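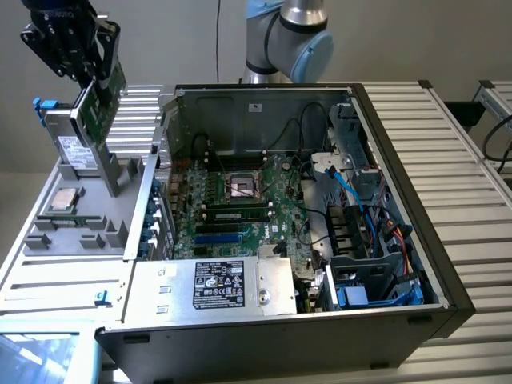 **Gripper comparison, workstation disassembly cell: working meeting**

May, 9:30 am, Castdale workshop
Chair: Oda Ljungberg
Minutes: Sumeya Tesfamariam
Also present: controls (2), fixtures (1)
Apologies: purchasing

**1. Previous minutes**

Accepted with one correction. Item 4 gave the Neltby finger opening as the travel per finger. It should read total opening.

**2. Grippers under comparison**

Two sets of fingers remain in the trial. The Lilley set has short, stiff fingers and a flat pad. The Neltby set has longer fingers with a rounded outer profile. The Pacheco vacuum head was withdrawn at the last meeting and was not discussed again, except that its mounting plate is to go back to stores.

Both sets are run on the same arm and with the same controller settings. S. Tesfamariam asked that the payload entry be changed whenever the fingers are changed. It was left at the Lilley value for part of the Neltby series, and those runs are marked in the log. O. Ljungberg ruled that they stay in the log but are left out of the comparison.

**3. Card removal results**

400 attempts were scheduled across both sets and 370 were completed. The remainder were lost to a controller fault (see item 5) and will not be made up.

- Lilley: holds the card square once it is clear of the slot. Approach is the weak point. The fingers need more side clearance than the neighbouring slots allow, and the operator had to shift the start pose by hand on several runs.
- Neltby: reaches between cards without a shifted pose. The card tends to rotate in the jaws if it is gripped away from the centre of its top edge.

Fixtures noted that a straight vertical pull is too much for either set when the card is tight at the bracket end. The agreed motion is now a small lift at the bracket end, then a level pull. The motion file has been updated for both sets so the comparison stays fair.

There was some discussion of grip force. Controls would like one value for all cards. O. Ljungberg did not agree, as the boards differ in stiffness and a bent board is a failed run even if the card comes out. Left open.

**4. Wrist camera**

The wrist view is good enough to find the slots and the retention clips. It is less useful once the fingers are low over the board, when they cover the lower ends of the slots.
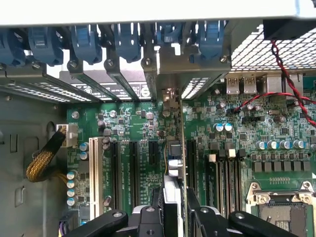
Controls proposed taking the slot position from a higher pose and holding it through the descent, with no correction in the last part of the move. S. Tesfamariam asked what happens if the chassis shifts on the table between the two poses. Controls will check by clamping the chassis for one series and leaving it unclamped for the next.

The fixed camera remains the reference for judging whether a card has cleared the chassis. It was agreed that the wrist view alone is not to be used to score a run.

Colour balance differs between the two cameras, which affects the clip detector. Fixed values are to be set on both and written on the cell sheet. Automatic exposure is to be off for all scored runs.

**5. Controller fault**

The controller stopped with a joint tracking error on 5 occasions, all on the retreat move. Controls suspects the cable dress at the wrist, which pulls tight near the end of the move. The retreat speed has been halved for now. This adds almost 2 seconds to each cycle and is accepted until the cable has been rerouted.

The second arm was not involved in any of the stops. Its home pose will be moved further back to give the first arm more room behind the chassis.

**6. Exposed CPU socket**

Fixtures raised the risk of dropping a part onto the socket pins when the processor is out. No move with a loaded gripper is to pass over an open socket. Controls will add a keep-out volume to the cell model. Until it is in, the operator checks the path at low speed before each series.

**7. Actions**

| Action | Who |
|---|---|
| Return Pacheco mounting plate to stores | Fixtures |
| Payload entry tied to finger change | S. Tesfamariam |
| Clamped and unclamped series | Controls |
| Fixed exposure and colour values, both cameras | Controls |
| Reroute wrist cable | Fixtures |
| Keep-out volume over socket | Controls |
| Grip force proposal, by card type | O. Ljungberg |

**8. Next meeting**

To be called by the chair once the clamped series is finished. Closed 10:40 am.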